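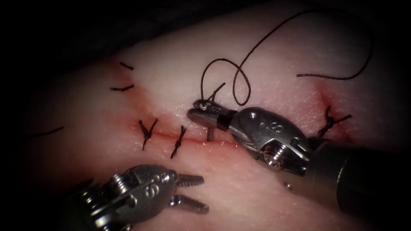 Tissue pad with incision, black suture at the upper left.

8 Jun 2023

Went through the Borkberg suture storage claim again. The sheet says their black braid keeps its knot strength after a long spell on an open shelf. I don't buy it yet. The whole case rests on one batch, and whoever wrote it up left out the humidity.

Pulled our own numbers. 284 knots tied from the Drodar spools, 40 from the Suvarna ones. That imbalance alone should stop us saying anything about which is better, but the draft summary says it anyway, in bold. Struck it out.

Rajeshwari Krishnan thinks the slipped knots are all from the last box. Could be. She also thought that about the needles. Box 339 was opened before the seal check and should not have been in the set at all. Taking it out and rerunning the table. If the difference goes away I'd like that written down as plainly as the difference was.

Other complaints:
Tensile rig reads high after lunch. Zeroed it twice, still high. Room gets warm, fan is on the wrong side.
"Surgeon's knot" means two different things in our sheets depending on who filled them in. Pick one.
Plultivero invoice 1627 lists pads we have on the shelf and a blade size we never use. Query it before paying.

Not convinced we need the humidity cabinet either. The quote is steep and a closed tub with salt solution would hold steady enough for this. Try the tub first, log it daily, look again in September.

To do: rerun without 339, ask Borkberg for the raw pulls and not the averages, move the fan.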